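Paper cups, again

The cup shelf in the break area had become a problem by June. We go through a sleeve of small paper cups faster than I would like, and the sleeves were being torn open at the side, so the cups ended up on the counter in short leaning piles. The rims collected dust. I have been looking at upright holders since the Ollon rack gave out.

What I settled on is a clear tube on a white base. You load the cups from the top, nested, and the tube keeps them vertical. No spring, no lever, nothing to jam. I had a Greltodov wall unit in a previous office and its release flaps let go of two cups at a time for most of its life, so I was not keen to repeat that.

The cups are the small size with a flower print. I ordered a carton of 3000 from Kurup, which was the smallest quantity that made sense on shipping. The print is blue-lavender and green with a little yellow. Plain white would have been fine. 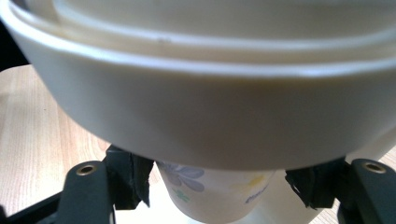

Floral cup, close up. The large flower is the blue one.

Some notes on loading. Cups nest tighter the more you press on them, and a tight stack is harder to separate later. I drop them in by groups of 5 and do not push. Before a group goes in I fan the rims with a thumb to let some air between the walls. If two cups have already bonded, twist, do not pull – pulling creases the rim, and a creased rim leaks at the lip.

Filling to the top is a mistake. With a tall stack the bottom cups carry the weight and start to stick. A low stack is also easier to check from across the room.
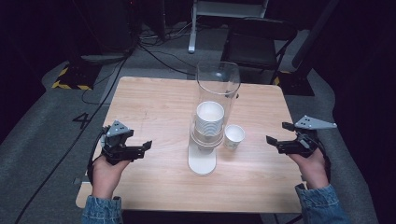
The tube with a low stack in it, one cup out on the table.

The base sits flat on the light wood table. I tried a Mavia non-slip mat under it for a while and took it away again, as it lifted at the corners and caught crumbs.

Cleaning is the weak point. Acrylic scratches if you so much as look at it with a dry paper towel, so I use a damp microfiber cloth wrapped around a ruler. Roughly 300 cups between cleanings seems to be enough. I still need a lid for the top.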